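Wood-grain tray

A wood-grain tray is a shallow carrying surface whose visible face shows the figure of timber, whether that figure belongs to the material itself or has been printed on it. The term is used mainly in the household goods trade. It covers serving trays, bed trays, desk trays and the small trays kept on worktops for jars and oils.

Construction

Most printed trays start as a flat blank with a patterned sheet laid over it. The two are pressed together under heat, and the rim is formed in the same operation or in a second press. Trays of solid timber are routed from a board or assembled from a base and four separate sides. Moulded trays have no joints, and their corners are normally rounded because a sharp corner is difficult to release from the mould and tends to crack in use.

The rim serves to stiffen the base and to stop cups sliding off. In the Hendska pattern it stands 16 mm above the base, with an overall length of 44 cm. The Aubert pattern has a higher rim of 20 mm and cut-out handles at the short ends.

Surface pattern

Printed figure generally imitates flat-sawn timber, in which the growth rings appear as long ovals and loose waves. Quarter-sawn figure, with its straight parallel lines, is less common on trays. Colours range from pale ash to dark walnut, with honey and orange tones in the middle of the range.
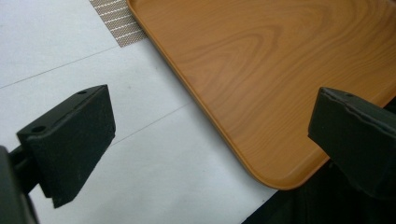
A printed pattern repeats at a fixed interval. On long rolls the repeat may be 84 cm, so that two trays cut from the same roll seldom match. Dullwood, a trade name for low-gloss sheet, was introduced to reduce reflections from overhead lighting.

Care

Printed trays are wiped with a damp cloth and dried at once. Standing water at the rim can lift the edge of the sheet. Scouring powder removes the gloss first and then the print. Solid timber trays are oiled from time to time and should not be left to soak. Skodance trays are sold with a felt backing, and only the upper face of these should be washed.

See also: Butler's tray; Veneer; Tea tray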